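26 janvier 2026

Le sac de croquettes est arrivé ce matin avec deux jours de retard. J'ai signé sur le pas de la porte et je l'ai traîné jusqu'au cellier. 18 kilos, c'est trop lourd pour moi, je le dis à chaque fois et je reprends le même format parce qu'il revient moins cher. J'ai vidé le fond de l'ancien sac dans un bocal à part pour ne pas mélanger.

Troisième semaine du changement d'alimentation pour Sorkov. La vétérinaire m'avait demandé d'y aller lentement, un quart de nouvelle ration, puis la moitié, puis les trois quarts. On en est aux trois quarts depuis hier. Il mange tout, sans enthousiasme particulier. Il se gratte encore l'oreille gauche le soir, un peu moins les pattes. Je note les grattages dans le carnet bleu, mais je l'oublie un soir sur deux et il ne servira sans doute pas à grand-chose.

Pesée après le petit déjeuner, ce qui est une erreur, il faudrait la faire avant. Je monte sur la balance avec lui dans les bras, puis sans lui, et je fais la soustraction. Il a perdu un peu depuis Noël. Il lui en reste à perdre. À la maison tout le monde lui donne des bouts de fromage et tout le monde dit que non. 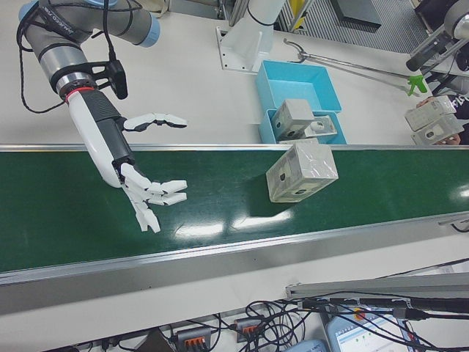
Main robotisée au-dessus du convoyeur vert, une boîte sous film à sa droite.

À midi j'ai relu l'étiquette du nouveau sac. Saumon en premier, puis pois, puis patate douce. Le poulet n'apparaît nulle part, ni en viande ni en graisse, j'ai vérifié deux fois. Sur l'ancien, il y avait de la graisse de volaille au milieu de la liste et je ne l'avais jamais vue. J'ai acheté ce sac pendant des années en pensant que « au poisson » voulait dire au poisson seulement.

Les friandises posent le même problème. J'ai trié la boîte et jeté presque tout. Il reste les lamelles de cabillaud séché que j'avais prises chez Drumulville en juillet, qui sentent si fort que je les garde dans le garage. Pour le rappel en promenade je couperai des cubes de carotte. Il les accepte quand il n'y a rien d'autre.

Promenade jusqu'au bois de Tristow, 47 minutes aller-retour. Sol dur, vent d'est, personne sur le chemin du haut. Il a marché à côté de moi presque tout le long, sauf au niveau de la ferme, à cause des oies. J'ai gardé la laisse courte et on est passés. Au retour il a bu toute sa gamelle et il s'est couché sur le carrelage de l'entrée, alors que son tapis est à un mètre.
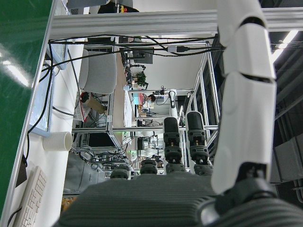 Deux doigts noirs d'une main robotisée
Bras blanc segmenté à droite

Appelé la clinique vers 15 heures pour l'ordonnance des gouttes. On m'a mise en attente puis on m'a rappelée. Mme Mihăilă veut le revoir dans 5 semaines, sauf si l'oreille coule ou s'il secoue la tête. D'ici là, rien d'autre que les croquettes, les carottes et le cabillaud. J'ai demandé pour l'huile de saumon et elle préfère attendre la fin de l'essai, sinon on ne saura pas ce qui a fait effet. C'est logique. J'avais déjà acheté le flacon, il attendra au réfrigérateur, non ouvert.

J'ai aussi demandé si je devais réduire les quantités en hiver, comme on sort moins longtemps. Elle m'a dit de suivre le poids et de laisser de côté le tableau imprimé au dos du sac, qui est fait pour des chiens plus actifs. Je suis donc retournée peser la ration du soir sur la balance de cuisine. Le gobelet doseur en donnait nettement plus que prévu. J'ai tracé un trait au feutre sur le gobelet, à la bonne hauteur.

Lavé les deux gamelles à l'eau très chaude et changé l'alèse du tapis. La gamelle en plastique est rayée au fond, il faudra en racheter une en inox. Ajouté à la liste, avec des piles et du fil de pêche pour réparer la housse.

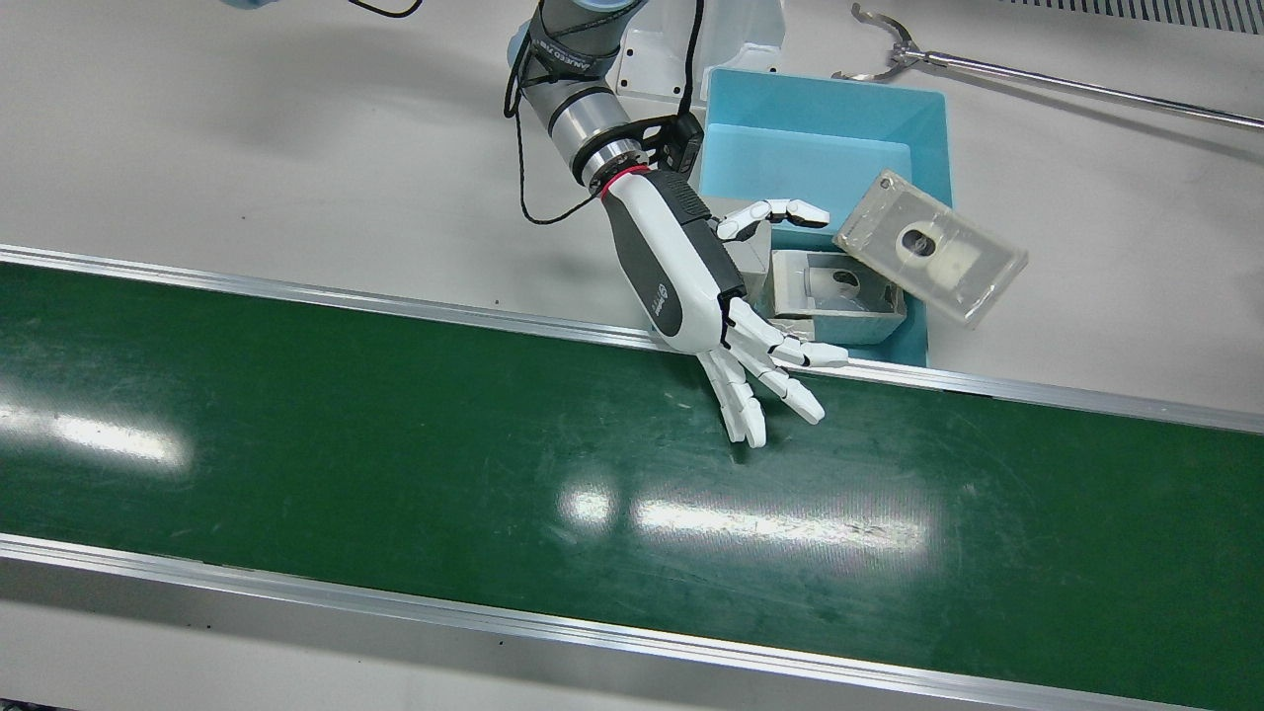
Le bras et la main, vus au-dessus du convoyeur.

Repas du soir à 18 h 30. Il a fini vite et il est allé vérifier la gamelle de la chatte, vide comme d'habitude puisqu'elle mange maintenant sur le plan de travail. Elle n'a pas le droit d'y monter le reste de la journée, et évidemment elle n'a pas compris la différence. Je ne vois pas d'autre endroit qu'il ne puisse pas atteindre. Peut-être l'étagère du cellier, si je déplace les confitures.

Gouttes dans l'oreille à 21 heures. Il s'est caché derrière le fauteuil dès que j'ai pris le flacon. Il a fallu s'asseoir par terre et attendre. L'intérieur est encore rose, sans odeur. Un peu de gratte après, puis plus rien.

Demain : passer à la ration complète si les selles restent correctes, appeler l'assurance pour la facture de la première consultation, rapporter l'escabeau.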